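The maker behind the Hureck heat wrap on warm-up times, washable covers and what a wrap can't do

The first Hureck wrap was sewn on a kitchen table in Guvilwood, with a heating pad cut out of an old electric blanket. Its designer does not recommend that anyone try the same thing.

"It got warm in one spot and stayed cold everywhere else," she says. "But I had a stiff neck that winter and I wore it every evening anyway."

She had spent years fitting back braces in a small medical supply store before she started the company. Customers kept asking for heat they could wear while cooking or folding laundry. Most of what she could sell them had to be plugged into a wall.

The current wrap runs on a battery that clips to the waistband. It reaches its working temperature in 90 seconds and has 4 heat levels. The lowest is the one she uses herself.

"People go straight to the top setting," she says. "Then they write to me that the battery didn't last. Start low and give it a few minutes."

The fabric took longer than the electronics. She tried 13 different linings before settling on a brushed cotton from a mill she found through a supplier called Bugti. The earlier ones either scratched or held on to sweat. The cover now comes off with a zipper and goes in the washing machine – the heating panel stays out and gets wiped with a damp cloth.
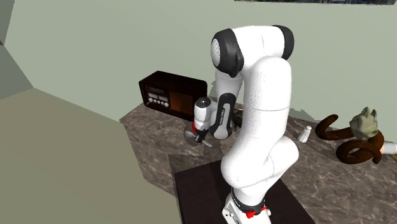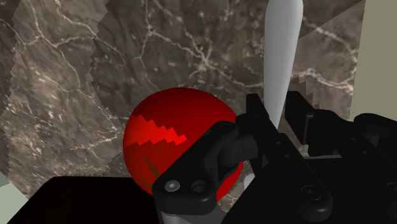
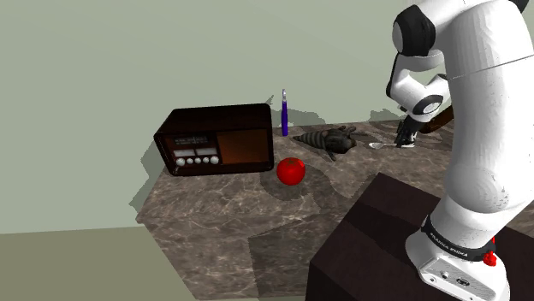

She is careful about what she claims. The wrap is sold for comfort, and the leaflet in the box tells buyers to see a doctor about pain that lasts or gets worse. It also says not to sleep in it, and not to use it on skin that has lost feeling.

"I've talked customers out of buying it," she says. "If your foot is numb, you can't tell when it's too hot."

The first production run was 2,000 wraps, and it sold more slowly than she had hoped. Returns were mostly about size. The belt was too short for many buyers, so a longer one is now included at no extra charge.

A knee version, named Drudik, is planned for November. The trouble has been keeping it in place on stairs. The latest sample has two straps above the knee and one below, and she has been wearing it to work.

"It still slides a little," she says. "I'm going to move the lower strap and try again on Tuesday."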